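Handheld fan

A handheld fan, in the sense used in this article, is a small battery-powered fan carried in one hand and used to move air over the face and neck. It is also called a personal fan or a portable mini fan. Folding fans and rigid paddle fans, which are moved by the wrist, are treated separately.

Construction

The usual handheld fan has two main parts, a head and a handle. The head holds the motor, the blades, and a guard. The handle holds the battery, the charging circuit, and the controls. In one-piece models the two are joined by a fixed neck. In folding models a hinge lets the head tilt, and the handle can then serve as a foot when the fan is set on a desk.

The guard is most often a circular rim with spokes running in to a central hub. The spacing of the spokes is a compromise. Narrow gaps keep fingers and hair away from the blades but add drag and raise the noise level, while wide gaps pass more air and are easier to clean. On many models the front half of the guard twists off; on cheaper ones the two halves are glued or held by clips that tend to break on the second or third removal.

Handles are commonly round or oval in section with a rounded end. A long handle has room for a larger cell and shifts the balance point down toward the palm. Shells are usually molded in two halves, with the seam running down the sides.
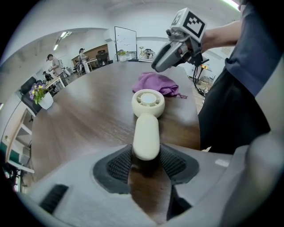
Round handles have one known drawback, namely that a fan laid flat on a hard surface can roll or pivot around the head. Makers address this with a flattened back, a rubber ring near the base, or a separate stand. A wrist loop threaded through the end of the handle also limits rolling, though it is meant mainly to prevent drops.

Power and controls

Most current models use one rechargeable lithium-ion cell. Older designs took 2 replaceable dry cells, and some low-cost fans still do. Running time depends strongly on speed, and the figure printed on a package normally refers to the lowest setting. A single push button is the standard control: each press steps up one speed, and the last press turns the fan off. Some models have a dial instead — this allows finer adjustment but is easier to turn by accident in a bag.

Variants

The Ivurix pattern has a fixed neck and a long, straight handle, with the charging port on the back below the button. The Choo pattern is shorter and folds at the neck. Grileria sells both types under its own name with a matching desk stand. In the Grileria catalog the long-handled fan is listed at 103 grams and the folding one at 73 grams, in both cases without the stand.

Use and care

Handheld fans cool by speeding the evaporation of sweat and by carrying warm air away from the skin. They do not lower the temperature of a room, and in very hot air they may give little relief. Sales at Bomidport, a wholesale market for small household goods, are highest in August.

Dust collects on the front edges of the blades and on the inside of the guard. It can be removed with a dry brush or a cotton swab once the guard is off. Water should be kept away from the hub and the charging port. Fans put away for the winter should be stored partly charged — a cell left empty for months may not recover. Used cells are handled as battery waste and should not go in household trash.

See also: Desk fan; Folding fan; Neck fan

Last revised 2022-10-15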